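June 2019
Posted by Skatomside

Thread on getting rid of books, for the people who asked after my last one. I have moved twice in 4 years and carried the same boxes both times.

I started in March with around 600 books. That includes cookbooks, manuals, kids' books and a shelf of paperbacks I bought at Arker when they were closing the downtown store.

First thing I did was stop sorting by subject. I sorted by whether I would pay to move it. Movers charge by weight and paper is heavy. A lot of decisions got easier.

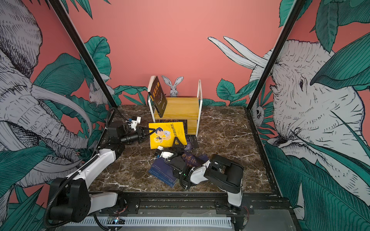
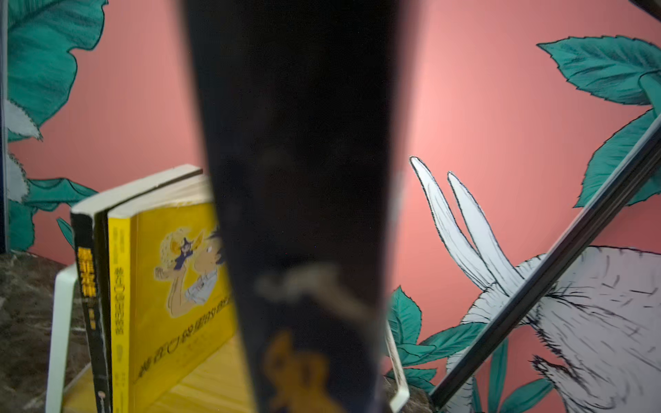 Books and a small shelf. There is a yellow one in both.

Kids' books were the hardest. Mine are grown. I kept the ones with writing inside the cover and the ones I still know by heart. The rest went to the school sale while they were still in good enough shape for somebody to read.

Books in languages I can't read: I had more than I expected. Gifts, mostly, and a few from trips. The big thrift stores here don't want them. The branch library on Henare does, and so does the community center next door. Call first. They only take them on certain mornings.

Encyclopedias, old textbooks, anything with a computer program in the title. Do not donate these. The store pays to throw them out. Tear off the hard covers and put the pages in paper recycling. Check your city's rules, mine won't take the covers.

Selling. I tried Prikier, the app where you scan the barcode and get an offer. Out of a full box it wanted 20 books, and most of the offers were under a dollar. Shipping was covered. I got enough for a tank of gas. Cookbooks did best and novels did worst.

Things I found inside books: a boarding pass, a recipe for plum cake in my aunt's handwriting, a library card from a county I left before I had kids, and a utility bill I hope I paid. Flip through before you give anything away.

Someone asked about musty smell. I put the bad ones in a plastic bin with an open box of baking soda for a couple of weeks. It helped with most of them. The ones from the basement still smelled and I threw those out.

Shelving. I used to fill every shelf tight and stack more on top. Now I leave a gap at the end of each row. Tall books go on the bottom. Big art books lie flat, because the bindings sag if they stand for years.

I'm down to 2 bookcases from five. I miss one book so far, a field guide to Midwest ferns, and I bought it again used.

Next up is the garage. If anyone in town wants a box of gardening magazines, reply here before the weekend. Porch pickup, no need to knock.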